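# About Nirholm Table School

We started in a rented hall kitchen in Jillton with two borrowed hotplates and a class on soup. People came for the soup and stayed for the washing up, which is where most of the talking got done, and by the end of that first winter we had a waiting list and a fairly clear idea that what our neighbours wanted was somewhere to learn ordinary cooking. Dinner, in other words. Bread that rises, beans that soften, a roast you can put in front of your in-laws.

These days we have our own rooms on Nedurow Street, up the ramp beside the old seed merchant's, and we run classes most weeks from February through to early December. There's a Monday-to-Friday sort of rhythm to the place now – mornings for our retired regulars, late afternoons for the teenagers, evenings for everybody who has raced over from work and hasn't eaten yet (please do eat something, there's always toast).

We teach the way most of us learned at home, by standing next to someone who knows how. Each group is kept small enough to fit around one table, and you'll cook the whole dish yourself from the first onion to the last plate. Our recipe folder has grown to 163 sheets, some of them rather splattered, and you're welcome to copy out any you like. The Eyvindsson rye loaf is still the favourite by a country mile. It takes two days and a bit of patience, and we get more letters about it than about everything else put together!

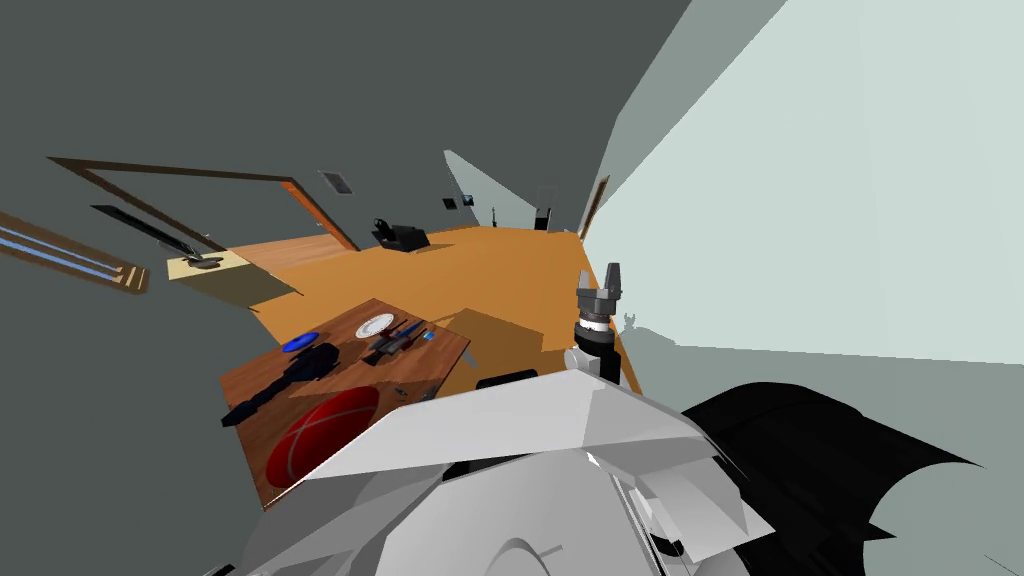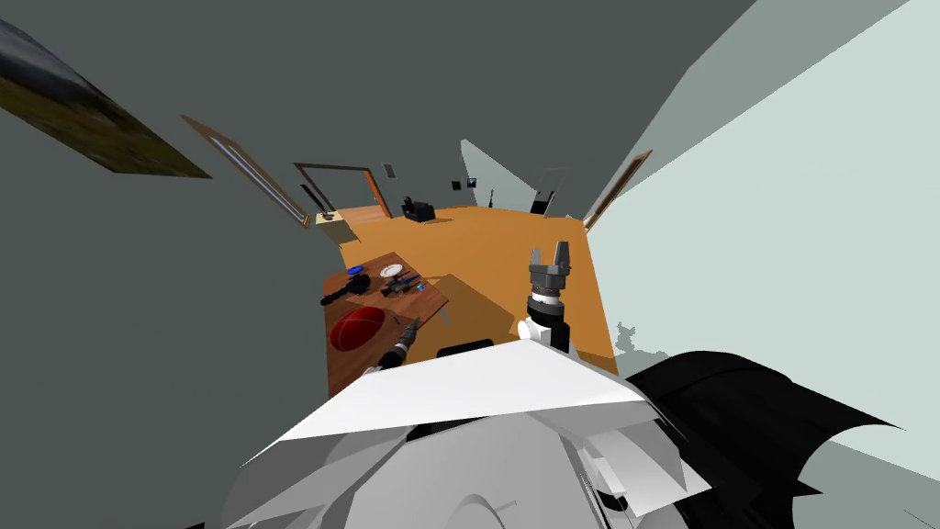
**Do I need any cooking experience to join a class?**

Most of our people arrive with very little, and the beginners' course assumes you have never done more than boil an egg. If you've been cooking for years, have a look at the bread and preserving terms, which move along faster and expect you to be comfortable with a knife.

## What it costs and what's included

A single evening class is $69, and that covers your ingredients, a loan apron and supper at the end. Concession places are kept aside in every term, and you only need to tick the box on the form – we won't ask you to explain yourself.

We're a not-for-profit, and whatever is left over at the end of the year goes into our free lunches. Last year we served 3000 of them, mostly in the school holidays, and we gave away 800 jars of marmalade and plum jam made from fruit that people left on our doorstep. If you have a tree that's got away from you, do let us know. We'll come and pick, and we'll bring you back a jar or two for your trouble.

## Finding us

The office is open from 9 am until 3 pm on class days, and the kettle is usually on. Parking is behind the building, and the Jillton bus stops at the corner.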